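3.2 Bedroom floors and night waking
April, by Lowri Gittins and Toon Martens

Sleepers in the Zallholm survey kept a diary for 30 nights. Hard floors came up more than we planned for. 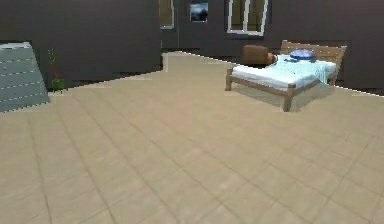
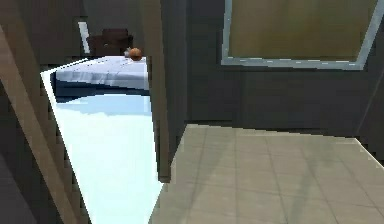
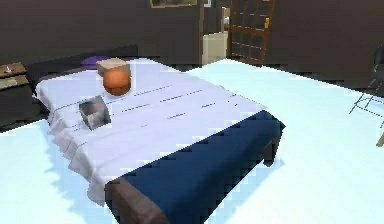
Figure 2. Bedroom interiors: tiled floor (top), doorway and bed (middle), bed with navy blanket (bottom).

2 min read

Of 500 diaries, 115 named cold feet as a reason for staying awake after getting up. Rugs helped some. Age didnt matter much, see Bowen's table. Room temperture was self-reported, so weak. Socks not asked, should have been.

Comments

Eirlys Bevan: Were the Esora flats in this? Ours have heated floors.

Ynyr Prydderch: Same question. Also which months?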